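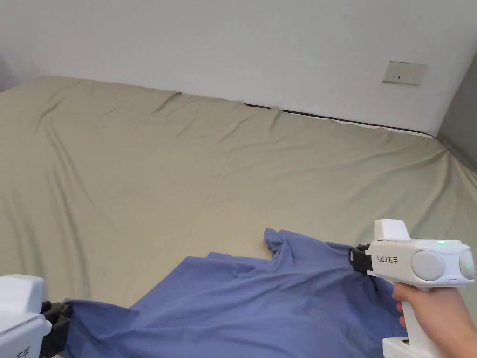

About Us

Wenari Laundry & Folding began at the edge of a bed, where most folding gets done anyway. My mother had a table for it and never once used it. She tipped the basket out onto the mattress, found the biggest piece first, and worked down to the socks -- and if you wanted to lie down before she was through, you learned to fold. I learned to fold.

When we opened the shop on Dultum Street, in June, we had two washers, one dryer that leaned a little to the left, and a roll of brown paper that my sister thought would last us a month (it lasted us until spring). We did 39 orders in those first weeks. I can still tell you what was in a good many of them, since in a small neighborhood you get to know people by their dish towels, and I was the one doing all the ironing.

These days we look after 315 households between the old El Fassi bakery and the river, along with a couple of guest houses and the aprons from the café next door. We still wash every household's things by themselves. Your sheets go in with your sheets and nobody else's, and they come back to you wrapped in paper with your name on the front in pencil.

How we fold

People ask us about this more than they ask about the washing, so I'll go on about it for a bit. We fold on a wide, soft surface with a cotton sheet over it. A hard counter is fine for pillowcases, but knits slide around on one, and by the third shirt you are chasing a sleeve. Cotton holds on to cotton. We lay the piece down, let it be a mess for a moment, find two corners along one edge and draw them gently apart until the edge runs straight. Then we smooth outward with the flat of the hand, away from the middle, and only after that do we make a fold at all.

New staff always want to fold first and smooth later. I did it myself for years! It leaves a crease on the inside that you won't see until you shake the shirt out and put it on, and by then you're late for work and cross with us. So everyone who joins us spends their first days on nothing but that first edge. It's slow, and there is a good deal of sighing, and then one morning their hands just know.

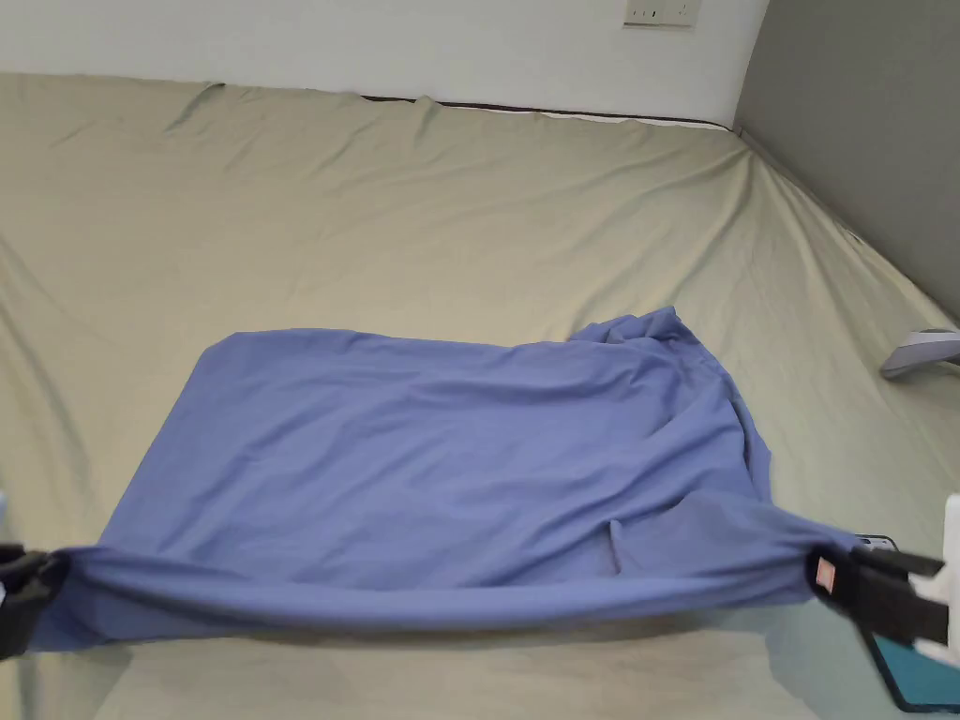
Hendrik Fourie wrote to tell us that he has started doing his own T-shirts on the bed the way we showed him at the counter, pulling the hem straight before anything else, and that his drawer now closes for the first time since he moved in. He does still send us the fitted sheets, he added, and he'd like it understood that he always will.

We understand completely. Fitted sheets are a good part of our living. If you'd like to try one at home, tuck the corners into each other before you lay it down, and don't expect it to come out square. Ours don't always come out square either, but they stack.

What we use

Our washing powder is plain and has no perfume in it, and for the rinse we keep the water cool unless you ask for something else. We line-dry in the yard when the weather lets us. Wool is done by hand in the back sink and dried flat on a towel, and it takes an extra day.

Classes and visits

Our small folding class is called Tranamum, after a word my grandmother used for the hour when the washing came in off the line. It's free for customers, it runs for an hour, and you bring your own basket. Come with the things you dislike folding most. There's tea.

You'll find us at 34 Dultum Street, on the corner with the green awning. Ring the bell if the door is shut, as we're probably out in the yard with the sheets.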